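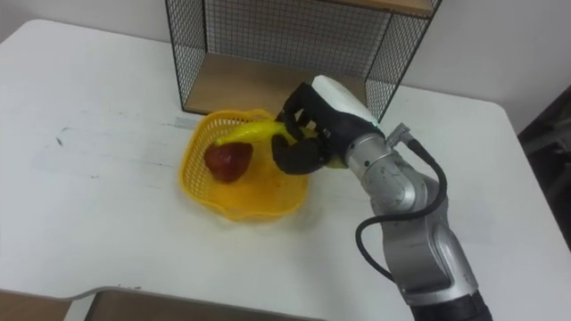
Melina Panagiotou would put the wrist cable at the top of any list, ahead of the software and well ahead of the hand. Slack, she says, is the first thing she asks about when somebody tells her an arm is acting up. I passed that along to Rungnapa Kongkaew when I got to Clondard, and she laughed out loud.

"She's right! She's annoyingly right. I spent most of May thinking I had a bad encoder, and it was the cable pulling at the connector every time the arm rolled over."

Kongkaew looks after the humanoid at Gradwood, the one they call Giltum. She has had it for 18 months, and she talks about it the way some people talk about an old motorcycle, with her hands going the whole time. I had planned on an hour. We went well past that, and I didn't mind a bit.

The trouble with the cable, she explained, is that it has to do two jobs that don't get along. It needs enough length to follow the wrist through its whole range, and it needs to stay out of the way of whatever is on the table. Her answer is a generous loop outside the arm.

"You turn the wrist all the way one way, by hand, with the power off, and you look at the connector. Is it being tugged? Then all the way the other way. Then bend the elbow and do it again. Everybody wants to skip the elbow."

And if the loop is too big? "Then it goes fishing. It'll hook the edge of a basket and take the whole thing with it. I've seen it drag an apple off the table!"

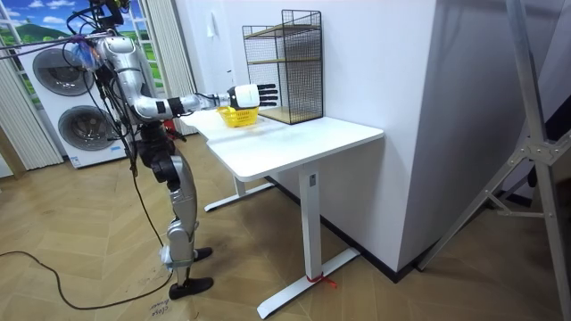

Her morning begins on the floor. She checks the feet first, then walks the long cable from end to end, moving the curve of it out to the side so the robot can't shift its weight onto it. After that she works up through the knees and hips, putting a palm on each joint housing before it is powered and again once it has been running a while. She says she can feel a dry joint sooner than the log can show it. I asked if that was really true and she thought about it for a second.

"On the knees, yes. On the shoulders I'm guessing like anyone."

The checklist has 76 lines. Mathias Stöckli wrote the first version, and Kongkaew has been rewriting it ever since, mostly by moving things earlier. Emergency stop used to be line nine. It is now line one, and it is tested with the arm moving slowly, because she wants to see the stop happen on a live joint. Shell screws come near the end. They back out a little with use (the forearm ones are the worst), and she marks each head with a dot of paint pen so that a turned screw is easy to spot.

"I love the paint pen. If you print one thing from this, print the paint pen."

Then there is the table, and she got very happy talking about the table. The robot learns and repeats its moves against a desk, a shelf rack and a basket, so if any of those wander, the hand arrives in the wrong place and people start blaming the calibration. The desk height gets measured with a steel rule at two corners. The rack goes back against the wall.

"A height-adjustable desk is a wonderful thing until somebody leans on the button," she said.

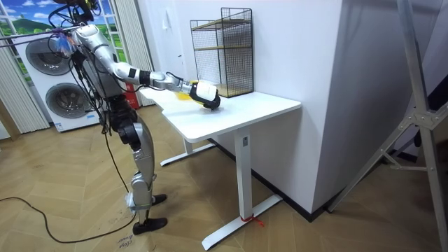 For reach checks she uses slow moves out over the desktop, with the hand coming in above the basket, and she stands where she can see the gap under the palm. She does this before any grasping. If the gap has changed since the last session she stops and goes back to the shoulder, where a small error turns into a large one by the time it gets to the fingertips. The fix is usually a re-zero, which takes two people: one to hold the arm at its mark and one at the keyboard. Engelbert Zwahlen is most often the other one.

"Engelbert holds, I type. We tried it the other way and my arms gave out."

I asked what she would tell someone setting up a robot like this for the first time. She started to answer, got up, came back with a notebook and read me a page about fingers. They need to be looked at one by one, she said. Open the hand fully, close it fully, and listen. A finger that is slow to open has often picked up grit at the base, and a soft brush will take care of it. A finger that clicks is something else, and she doesn't run it until she has had the cover off.
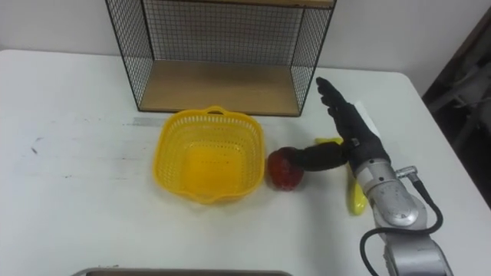
The thumb gets its own page. It takes the load on every round object, and she keeps the toy fruit in use partly for that reason: an apple asks for a wide thumb, a banana asks for a low one, and between them she gets a fair picture of how the joint is holding up. When the apple starts to slip and the banana doesn't, she looks at how far the thumb is opening. When both slip, she cleans the fingertips before touching anything else.

"Clean first! I write it on everything. I once had half a hand in pieces on my bench, and the fingertips were just greasy."

She keeps a spare wrist cable made up and tested, hanging where she can reach it, with the date of the last swap written on a tag. I asked to see the tag on the one in service. It said 27 Jul 2025, and under that, in smaller letters, "check the elbow."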